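About Dekaso

Small things for the table next to the chair. 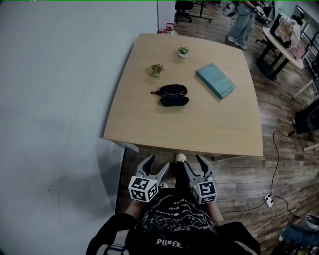 Glasses in their case, a teal-blue book, two succulents. Most of our customers own some version of this table.

Dekaso makes eyeglasses cases, book covers and little plant pots, and sells them to people who would like to put their glasses down somewhere other than on top of their head. We have been at it for 11 years. In that time we have learned a fair amount about hinges and very little about marketing, as this page will show.

How it started

Aileen Saludo sat on her reading glasses in March. She sat on the replacement pair in the same March. The optician gave her a free case with the second replacement, and it closed with such force that she stopped using it out of fear for her fingers. She complained about this at dinner to Heriberto Cusi, who had spent 18 years repairing luggage and held strong views on things that close badly. He took the case home and brought it back a week later with a different hinge. She sat on it and it held.

They made 300 of them. They sold eight. The rest lived under Heriberto's stairs until a bookstore owner bought a boxful to keep by the register, and then, to everyone's surprise and mostly his, asked for another.

What we make

The case is still the main thing. It opens flat, so you can find your glasses in it without your glasses. Pressing it shut takes one hand and no courage. We sell it in black, and also in a mustard color that Aileen defends in meetings.

The book covers came next, after customers wrote in to say their glasses were now safe but their paperbacks looked chewed. They fit most books. They don't fit atlases, and we would like to thank the gentleman who keeps checking.

The pots were Tiruwork Araya's idea. She pointed out that a person with a book, a chair and protected eyewear tends to buy a succulent sooner or later, and that the succulent tends to arrive in something ugly. Our pots are small and have a drainage hole. We don't sell the plants. We tried for one winter and would prefer to leave it there.

Who we are

Aileen Saludo handles design, orders and the mustard question.

Heriberto Cusi runs the workshop. If your hinge squeaks, he wants to hear about it, ideally over the phone so he can hear the squeak.

Tiruwork Araya looks after the pots and the accounts, and waters everything in the building on a schedule that is posted by the sink and should not be improved upon.

Wai-kit Yuen packs and ships. He will not use more than one layer of tissue paper, so please stop asking for the fancy wrap.

Repairs

Cases can come back to us for as long as we're around. Put a note in the box saying what happened. "I sat on it" is fine and will be read without judgment by people who have all done the same. Please take your glasses out first. We currently have four pairs here waiting for their owners, and one of them is very nice.

Visiting

The workshop is open to visitors most mornings. Ring the lower bell. The upper one belongs to the dentist, who has been patient with us so far.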